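**Thread: Hard water film on a dark composite sink, what works?**

**dorian_j** – 4/13/21

We moved to Noonan in February and the water is a lot harder than what we had before. The kitchen has a dark gray composite sink and it dries with a white haze every single day. Dish soap does nothing. I bought a bottle of descaler from the hardware store but the label says not for natural stone, and the counter is marble right up to the rim. I don't want to etch it.

What do people use? I'd also like to hear from anyone who put in a softener and whether it was worth it.

**KosF**

We have the same problem out here in Femcombe. White vinegar cut half and half with water, on a paper towel, laid flat on the film for ten minutes. Rinse well. Keep it off the marble. I tape the edge of the counter with painter's tape first. Takes longer than the cleaning does.

**irfan_h**

I would not use vinegar anywhere near marble, tape or no tape. I did that in my last house and ended up with a dull patch next to the faucet the size of a coaster. Had to pay someone to polish it out.

Baking soda paste and a soft nylon brush. It's slower but it can't hurt the counter.

**KosF**

Baking soda doesn't dissolve scale. It just rubs the top layer off. I've used the vinegar for years with no dull spots. You have to be careful, that's all.

**dorian_j**

Thanks both. I should have said what shape the sink is. It's one deep bowl with a long drainboard attached, same layout as this: 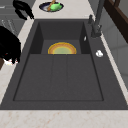 *Dark composite, one bowl, drainboard with two grooves, marble all the way up to the rim.*

The drainboard is the worst part on mine. Water sits on the flat areas and dries there. The bowl isn't too bad.

**Valentin R.**

Then you have a drying problem as much as a water problem. Check that the drainboard slopes toward the bowl. Set a small level on it. Mine was set dead flat by the installer and every drop stayed where it landed. I had the sink lifted and reset with a slight fall and the film dropped off by more than half.

Other than that, a squeegee after the last dishes of the night. Cheap one from the shower aisle.

**irfan_h**

Second the squeegee. Also don't use steel wool, and don't put bleach on it. My manual (Kimard) says bleach fades the dark colors.

**dorian_j**

Checked with a level. Very slight fall, the right way, so I guess that's something. Did the baking soda on one strip of the drainboard and diluted vinegar on the one next to it, with a wet towel along the counter. The vinegar side is clearly darker. The soda side is better than it was but still cloudy when dry.

So now I'm looking at softeners. The local dealer sells Pemari and quoted me $2000 installed. Does that sound right? Drainboard sinks like ours show everything, so I'd pay it if the film really stops. 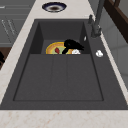 **Fabrice Lefèvre**

Get the water tested before you spend anything. I paid $115 for a full lab test and the hardness number was lower than the salesman's strip had shown. I went with a smaller unit and saved a good bit. A softener won't stop spots completely either – you still get some residue, but it wipes off with a damp cloth.

**KosF**

$2000 is high unless they're running new pipe. Ask for the unit and the labor as separate lines. And ask what the salt costs you per year.

**irfan_h**

Agree with Fatos for once. Also ask if the kitchen cold tap gets bypassed. A lot of installers leave it on hard water for drinking, and then your sink will look exactly the same as it does now.

**dorian_j**

I didn't know about the bypass. I'll call them and ask. The quote is good for 47 days so there's no rush. Ordering the lab test tonight.

**Valentin R.**

Take the sample from the cold tap after letting it run for 3 minutes. And buy the squeegee anyway.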